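Tredilard Kitchen Tools opens its first sharpening and repair counter in Brornora

FOR IMMEDIATE RELEASE
14 March 2018

Hi everyone, Jummai Odukoya here. I run Tredilard, the little kitchen tool shop on Selvanayagam Lane in Brornora, and I've been told a press release should be written as if somebody else is talking about me. I tried it, I hated it, so you're getting me instead.

The news is that we're opening a sharpening and repair counter at the back of the shop, and the doors are open now! You can bring in kitchen knives, scissors, peelers, cleavers, spatulas with wobbly handles, palette knives, pastry scrapers, pretty much anything you cook with that has an edge or a handle on it. We'll fix it while you wait if it's a quick job, or put a tag on it and ring you when it's done.

I've wanted to do this for years. People come in to buy a new chef's knife and when I ask what's wrong with the old one, it's nearly always just blunt. I've sold plenty of knives to people who didn't need one (sorry!) and it never sat well with me. Last December I finally started keeping a tally in the back of the order book, and 76 customers asked me if we did sharpening in that month alone. I had to send every one of them across the river, and the bloke over there has now retired to grow dahlias.

So I rang Homa Nouri. Homa trained as a toolmaker, then spent a long stretch regrinding blades for commercial kitchens, and she is the fussiest person about a bevel I have ever met. She's brought her own business, Grindbridge, in under our roof, and the counter will trade as Grindbridge at Tredilard. We argued about the colour of the sign for a fortnight. It's green.

"Most home knives only need a light touch on the stone and a proper strop," Homa says. "It's the ones that have been through a pull-through sharpener every week that take me the time. I don't mind. I quite like a rescue."

She works on water stones for anything good and a slow wet wheel for the rougher jobs. She also does handles, and that's the bit I'm most excited about, because a loose handle is what finally gets a decent tool thrown out. She'll re-pin a riveted one, re-glue a tang, or make up a new handle if the old one is past saving. Replacement handles take about 20 days, as she likes the oil finish to cure properly before it goes anywhere near a sink.

A straight kitchen knife costs less to have done than a takeaway lunch, and the full price list is up on the wall behind the till. Serrated bread knives cost a bit more because each scallop gets done by hand. We don't do lawnmower blades, please don't bring us your lawnmower blades.
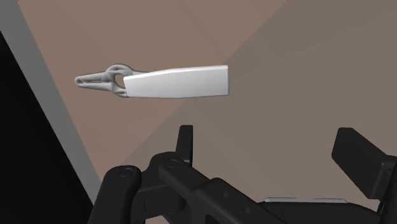 Can I bring in a tool if the blade has come away from the handle?
Bring both pieces if you've still got them, and Homa will look at the join and give you a price before she starts.

A few practical things. Wrap your knives in a tea towel or a bit of cardboard with a rubber band around it, and carry them in a bag. Tell us at the door that you've got them. If you've got kids with you, there's a low bench by the window with picture books, well away from the wheel. Every job gets a paper tag with your name and number, so write your number clearly, I beg you.

We're also running a beginners' evening once a month where Homa teaches you to look after an edge at home. You'll bring one knife of your own, use our stones, and take the knife home sharp. Tea and my sister's date slices are included. Places are limited by the size of the back room, so put your name down at the till or give us a bell.

If you're from a paper, a radio station or a food blog, you're welcome to come and have a yarn with either of us. Homa would prefer you came in the morning, before the wheel gets going, and she'll happily sharpen your favourite knife while you ask your questions.

Media contact: Jummai Odukoya, Tredilard Kitchen Tools, 111 Selvanayagam Lane, Brornora. Ring the shop during opening hours and ask for me. If I'm serving, leave a message and I'll ring back once I've shut up for the day.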